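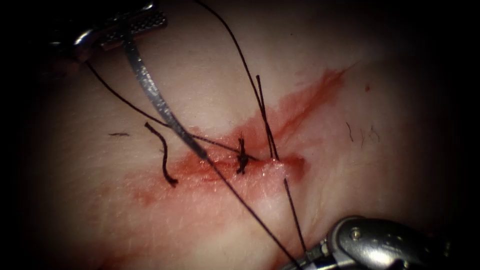
Faustino Chávezに言わせると、屋外彫刻の音声ガイドなど電源を入れて来場者に渡せばそれで済む、設定の章は読む必要がないのだそうだ。本章の旧版に寄せられたコメントで、削らずに残してある。同意はしない。渡しただけの端末は、騎馬像の前で噴水の解説を流すことがある。

第3章 端末の設定と作品データの登録

本章では、音声ガイド端末Zestarに屋外彫刻の解説を登録し、像の台座に取り付ける発信器Grolthorpeと結び付けるまでの手順を説明します。対象はXolalpa彫刻の道の受付担当者と、解説原稿を管理する担当者です。貸出と返却の手順は第5章にあります。

販売元の案内では「箱から出してすぐ使える」とされています。すぐ使えるのは、収録済みの見本解説を聞く場合に限られます。見本は架空の広場の像についての解説なので、現地の役には立ちません。

3.1 始める前に

次のものを手元に置いてください。

・Zestar端末(充電済みのもの)
・Grolthorpe発信器と台座用の固定バンド
・管理ソフトProtoを入れたパソコン
・作品台帳の最新版(97点が載っているもの)
・有線イヤホン

注意:台帳には古い版があり、移設前の設置場所が書かれています。表紙に「4月改訂」とない台帳は使わないでください。古い版でもProtoは何の警告も出さずに読み込みます。

注意:電池残量の表示は当てになりません。満充電と表示されていても、前の晩から充電台に置いたものだけを設定作業に使ってください。

3.2 端末に作品データを入れる

1. パソコンでProtoを起動し、「新しいコース」を選びます。
2. コース名を入力します。日本語も使えますが、端末の画面に出るのは先頭の14文字までです。「寄贈者記念ブロンズ像めぐり」のような長い名前は短くしておくほうが無難です。
3. 「台帳を読み込む」を押し、作品台帳のファイルを指定します。
4. 作品名、作者名、制作年、材質の欄が正しい列に入っているか確かめます。自動判別という機能がありますが、作者名と像主の名前をよく取り違えます。像主の列は必ず手で指定してください。
5. 解説音声のフォルダーを指定します。ファイル名は台帳番号と同じにします。
6. 端末を接続し、「転送」を押します。
7. 端末の画面に「完了」と出たら、ケーブルを抜く前に、任意の番号を入力して音声を再生します。

「完了」は転送の処理が終わったという表示です。音声がすべて入ったかどうかまでは調べていません。台帳の最初と最後の番号、それに複数の作品が並ぶ中央広場の番号は、耳で聞いて確かめてください。

注意:転送中に端末の言語を切り替えないでください。やり直しになります。

3.3 発信器を台座に取り付ける

発信器は、来場者が像に近づいたことを端末に知らせるものです。

1. 発信器の裏面の番号を、台帳の「発信器」欄に書き写します。
2. 固定バンドを台座の下部に回し、銘板と碑文を避けて締めます。
3. 発信器の印が通路側を向くように合わせます。
4. 端末を持って像の正面から近づき、作品名が画面に出る位置を確かめます。
5. 像の背後からも同じように近づきます。正面で反応しても、背後では反応しないことがあります。
6. Protoの「感度」で反応距離を調整します。初期値は6メートルです。

カタログには「石にも金属にも影響されません」と書かれています。当方の試用では、ブロンズの大作の陰に入ると反応が途切れました。御影石の台座では問題が出ていませんが、雨の日にはまだ試していないので、保証はしません。

注意:台座に接着剤や両面テープを使わないでください。販売元の施工例には両面テープを使ったものがありますが、文化財の指定を受けた像では論外ですし、指定のない像でも跡が残ります。

注意:浮き彫りのある台座には取り付けず、3.4の番号入力だけで運用してください。

3.4 番号入力と自動再生の使い分け

端末には、像に近づくと解説が始まる「自動再生」と、来場者が番号を押す「番号入力」があります。販売元は自動再生を強く勧めています。設定画面でも、そちらが最初から選ばれています。

本書では番号入力を標準とします。像の間隔が狭い区画では、自動再生にすると隣の像の解説に切り替わってしまい、聞いている人はそれに気付きません。胸像の並ぶ区画で詩人の顔を見ながら市長の業績を聞かされても、声が落ち着いているだけにもっともらしく聞こえます。

自動再生を使う場合は、次のように設定します。

1. Protoで「再生方法」を開きます。
2. 使いたい像だけに「自動」を割り当てます。全作品を一括で自動にするボタンは押さないでください。
3. 「次の解説までの待ち時間」を3秒以上にします。
4. 「途中で切り替える」のチェックを外します。
5. 端末に転送し直し、入口から出口まで実際に歩いて確かめます。

手順5を机の上で済ませる「模擬歩行」という機能もあります。画面の地図を印が進むだけで、電波の状態は反映されません。コースの順番を見るのには使えます。

3.5 解説原稿の自動要約について

Protoの新しい版には、長い解説を短くまとめる機能が付きました。初期設定では「切」になっており、そのままにしておくことを勧めます。試したところ、鋳造し直された像の解説から再鋳造の話が抜け落ち、当初の像がそのまま立っているかのような文章になりました。除幕の経緯や作者をめぐる異説も削られやすい部分です。

どうしても使う場合は、元の原稿を別のフォルダーに保存し、要約した文章を台帳の記載と一行ずつ照らし合わせてください。その手間をかけるなら、初めから人が短く書いたほうが早いと思われます。

3.6 うまく動かないとき

像の前で反応しない
発信器の向きと番号を確かめます。番号の書き写し違いが最も多い原因です。販売元の相談窓口では、まず電池の交換を勧められます。交換の前に番号を見てください。

別の像の解説が流れる
感度を下げます。下げても直らない場合は、その区画を番号入力に切り替えます。

作者名が像主の名前になっている
3.2の手順4に戻り、列を手で指定してから転送し直します。

音声が途中で終わる
パソコン側の元の音声を最後まで再生してみます。元の音声も途中で切れていれば、録音し直すしかありません。

画面に「更新があります」と出る
開館中は更新しないでください。更新すると、感度の値が初期値に戻ることがあります。更新の説明書きには「設定は引き継がれます」とありますが、前もってProtoの設定画面を印刷しておいてください。

言語の選択肢に使わない言語が並ぶ
「言語の管理」で非表示にします。音声のない言語が選ばれると、端末は無音のまま再生中の表示を続けます。

3.7 作業の記録

設定を変えたら、端末の番号、変えた項目、変える前の値を作業簿に書きます。Protoにも履歴の画面がありますが、端末側で変えた内容は残りません。作業簿は受付の引き出しに置き、解説原稿の差し替えも同じ頁に記入してください。

貸出用の端末に同じ設定を写す方法は、第4章「端末の複製」を参照してください。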